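**Unit 2: Starting a student group for a cause**

Before you choose a name or print anything, write one sentence that says who gets help from your group. The group at Norel began with this sentence: "We collect money for families who travel to visit a patient in a military hospital." It is plain, and a stranger can repeat it.

Most student unions ask for a list of signatures. At Norel the number was 32, and the students needed two evenings in February to get them.

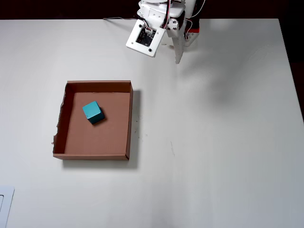 Keep the signed list together with your rules. The rules can be short, but they must say who may spend money and how a new chair is elected.

**Money.** The first bake sale at Norel brought 119 dollars, and the sponsored walk to Zandcombe brought 779. Write down each amount on the same evening, with two signatures. Do not mix the collected money with member fees.

**When people disagree.** Some students will think that your group supports a war. Prepare a calm answer, and decide who will give it.

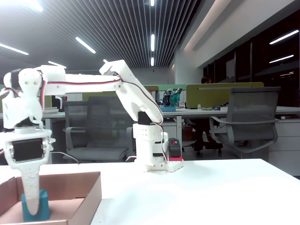
Fenna Kramer objected that a prepared answer sounds cold, and that she would prefer to invite the critics to a meeting first. This is also possible. If you do it, agree on the chair and the closing time before the evening starts.

For next class: bring your one sentence and a draft of the rules, one page at most.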